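Posted in February by the Oklow guild desk

We use cookies to remember your realm and settings. OK / Manage

Pre-raid checklist for Lasside, with my notes

1. Repair bill paid. Mine was fine, two of our healers walked in at half durability. Please visit the smith before the summons goes out!
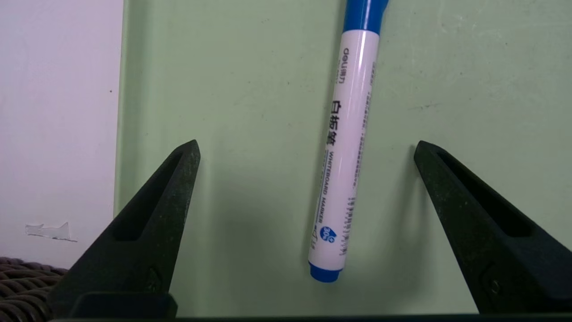
I also checked the guild bank while I was there, and we have 130 flasks left – plenty for this week if people stop drinking them on trash.

2. Addons updated. The Nigam timer broke again with the patch (mine froze on the second boss), so grab the new build and reload once before we pull.
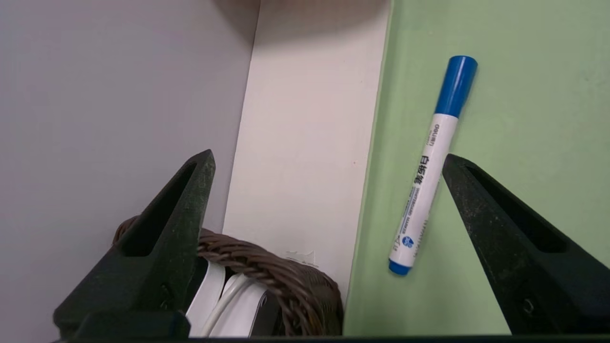 If it still throws errors, turn off the sound pack first. That fixed it for me and for most of the melee.

3. Level and gear. Everyone needs to be 100 with both trinkets slotted. PASS, except one alt who I'm letting in anyway.

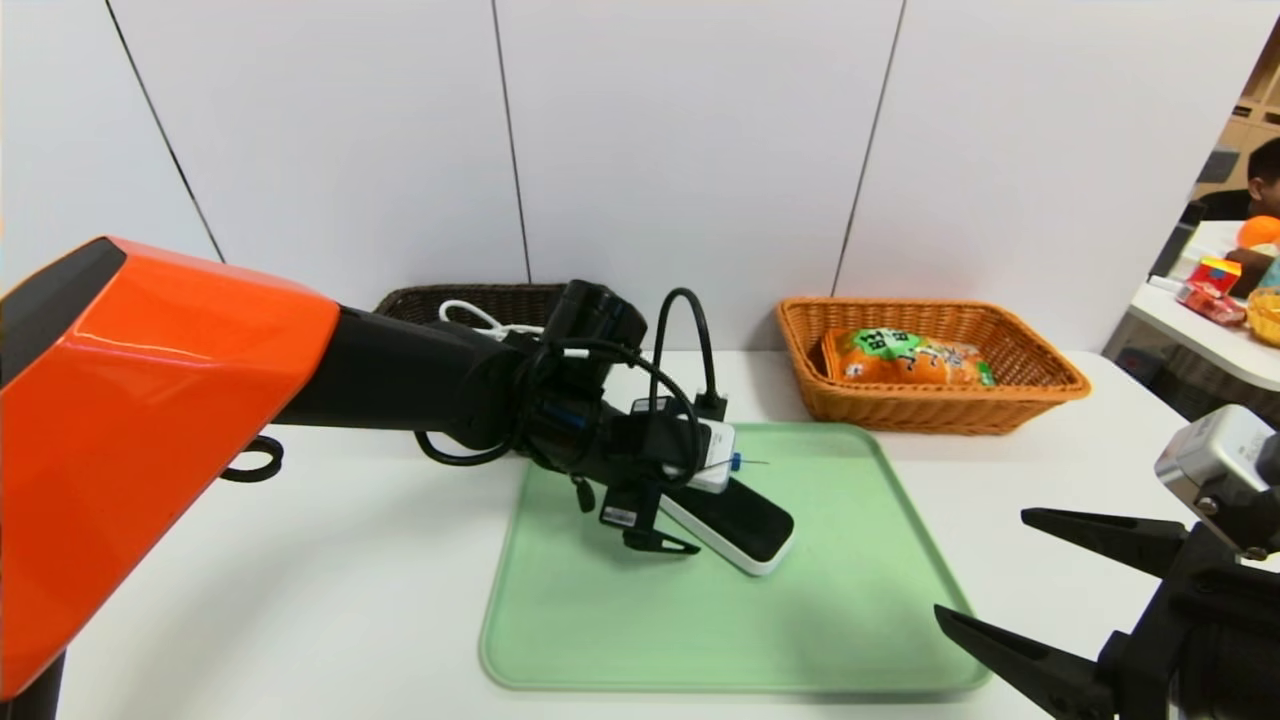 4. Group setup. 5 healers, and I'd like 5 people on the left bridge at Arkham for the add wave. We had four last time and it was a mess – I died in the lava, as usual.

5. Voice chat. Push to talk, all of you. NOT CHECKED YET, I'll do it at 7:45 pm.
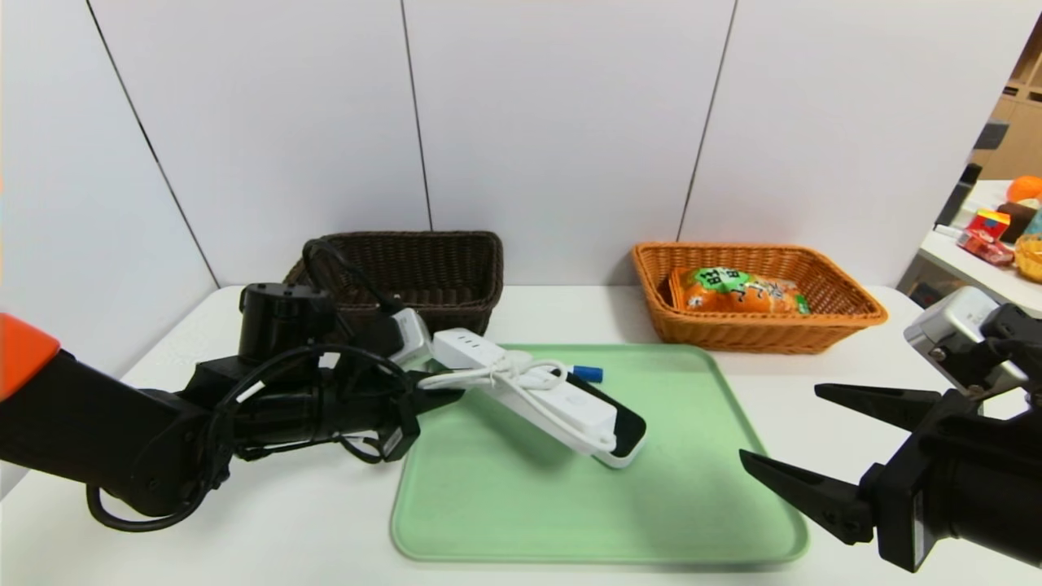
Oklow_Reader wrote that the bridge only needs four if the hunters save their traps for the second wave, and asked if we could try it once before the break.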